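The Second Life of the Office Desktop

When an office replaces its computers, the old machines seldom have much wrong with them. At Nistel, a refurbishing workshop in Hondley, 1,540 retired desktops and servers were received in the twelve months ending in May. Of these, 900 were returned to use in schools, libraries and small businesses. The remainder were taken apart for their components.

The work begins with the case. Each tower is laid on its side and the side panel is removed, which gives access to the board, the drives and the power supply. Technicians record the model and inspect the interior before any part is touched. Dust is cleared with low-pressure air, and the cables are checked for cracked insulation.

"The older business machines were designed to be serviced," said Nafula Kimaro, who directs the workshop. "The parts you are supposed to handle are often marked in blue. A new member of staff can learn the layout of one in a morning."

Memory is generally the first component to be tested. A desktop that was adequate when purchased may need twice as much memory to run a current operating system, and modules recovered from one machine can often be used in another. Graphics cards are considered next. Many office users have no need of a separate card, and those in good condition are set aside for buyers who do.

Processors require more patience. The compound between the chip and its cooler dries out over years of service, and the residue must be cleaned away with alcohol and a lint-free cloth before fresh paste is applied. Kimaro's staff are instructed to leave the chip in its socket during the first cleaning, with the metal retention frame closed.
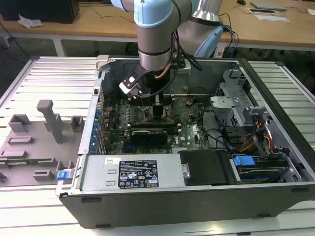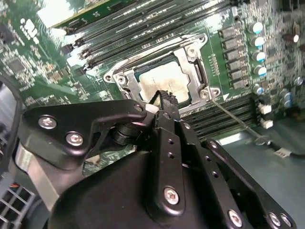
What Is Kept and What Is Not

Hard drives follow a separate path. Every drive is removed in its carrier, logged against the serial number of the machine and erased. Drives that fail the erasure check are destroyed, and the client receives a certificate in either case.

Power supplies are tested under load for 40 minutes. A unit that passes is returned to its original case where possible, as the fittings on business desktops vary from one model to the next. No power supply is opened at the workshop.

Server boards present a different difficulty. They are costly to make and hold many memory slots, but few small organizations have a use for them. Nistel sends most of its tested boards to Eren, a parts dealer in Punance, where Kaan Gökçe manages the stock.

"A board has to arrive with its socket covered and its latches intact," Gökçe said. "We can sell a board with scratches. We cannot sell one with bent pins."

Eren keeps 100 server boards on its shelves at any time, according to Gökçe, and most are bought as replacements by companies that wish to keep an existing server in operation.

Nistel will hold an open day at its Hondley workshop on Sun 16 August. Visitors may bring one desktop computer each for inspection. Owners are asked to copy any files they wish to keep before they arrive and to leave monitors and printers at home.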